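食卓の「下」から考える人　ブラジェナ・マトウシェクさんに聞く

待ち合わせの場所に着いたら、ブラジェナさんはもう来ていて、テーブルの上に布を三枚広げていました。コーヒーはまだ頼んでいないのに、です。「先に下を決めないと、飲み物が頼めないのよ」と笑うので、ああ、この人の話は面白くなるぞ、と思ったわけです。

ブラジェナ・マトウシェクさんは、うつわとテーブルリネンの小さな店「プリラノ」をやっています。ドゥドゲートの坂の途中、パン屋の二階。開店は12月の、雪がひどい日だったそうで、初日のお客さんはひとりだけ。しかもその人は道を聞きに来ただけだったとか。

「でもお茶を出したら、お茶の下に敷いていた布を買って帰ったの。カップじゃなくて布よ。あれで店の方向が決まっちゃった」

それで今は、棚の半分以上が敷きもの。ランナー、マット、コースター、鍋敷き。うつわの店だと思って入ってきた人は、ちょっと戸惑うらしいです（私も最初は戸惑いました！）。

私がいちばん聞きたかったのは、色の合わせ方でした。わが家のお皿は、もらいものと衝動買いの寄せ集めで、並べるとどうにも落ち着かない。そう打ち明けたら、ブラジェナさんは身を乗り出してきました。

「お皿を買い直す前に、下を濃くしてみて。みんな白いクロスから始めるでしょう。白の上では、お皿同士が張り合うのよ。黒っぽいものを一本通すと、急に静かになるから」

黒は怖いです、と私。お葬式みたいになりませんか。

「真っ黒ならね。でも模様が少し入っていれば大丈夫。私は大理石柄が好き。金や琥珀色の筋が入ったのなんか、それだけで食卓がちょっと夜っぽくなるでしょう。本物の石は重いし冷たいし、私は一度足に落としたから、もうこりごり」

そこから話はお皿の色へ。最近よく薦めているのは、くすんだ淡い緑だそうです。セージの葉みたいな、あの色。もともとはザドゥモフに工房を持つリュビツァ・ティヒーさんの影響だといいます。ふたりは学生時代からの友だちで、今でも釉薬の見本が届くたびに電話で長々とやり合うのだとか。

「リュビツァは緑にうるさいの。見本の番号が301まであって、私には同じに見えるものが二十はある。でも一枚ずつ窓辺に持っていくと、たしかに違うのよね。悔しいけど」

値段のことも遠慮なく聞いてしまいました。プリラノのランナーは一本2068コルナから。安くはないですよね、と言うと、「安くないわよ」と即答。「だから一本でいいの。季節ごとに替えなさいなんて、私は言わない。うちのは30か月使ってる」

ちなみにお手入れは、つやのあるマットなら固く絞った布で拭いて、そのあと乾いた布でもう一度。二度目をさぼると水の跡が残って、照明の下でやたらと目立つそうです。

「つやのあるものは光を拾うから、電気をつけて、椅子に座って、その高さで見てほしい。立って見て決める人が多すぎるの。食べるときは座るのにね」

この日いちばん大きくうなずいたのは、ここでした。私、いつも立って決めています。
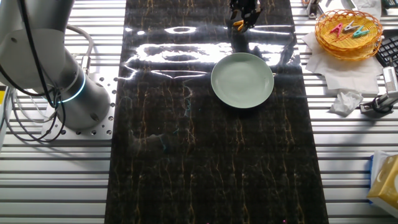 黒地に琥珀色の筋が走る大理石柄のマットと、淡いセージグリーンの丸皿。

お皿は一枚ずつ置いて確かめるのが、ブラジェナさんのおすすめです。「最初から全部並べると、にぎやかさにごまかされるから。一枚で見て好きなら、あとは何を足しても大きくは外れない」

では、その緑のお皿には何をのせるのでしょう。てっきりサラダかと思ったら、答えは「じゃがいも」でした。ゆでてバターをのせただけの、黄色いじゃがいも。ルスナークの市場で買う、皮の薄いのがいいそうです。「葉っぱをのせると、緑と緑でけんかする。にんじんもいいわね。あと、目玉焼き」

帰り際、今ほしいものを尋ねてみました。少し考えてから「大きいテーブル」。店の奥にあるのは細長い作業台で、ランナーを敷くと両側にほとんど余裕がないのだそうです。「でも大きいのを買ったら、また下に敷くものがいるでしょう。終わらないのよ、これ」

私はその足で坂を上がってお店に寄り、濃い色のコースターを二枚買って帰りました。ランナーは、座って見たけれど、まだ迷っています。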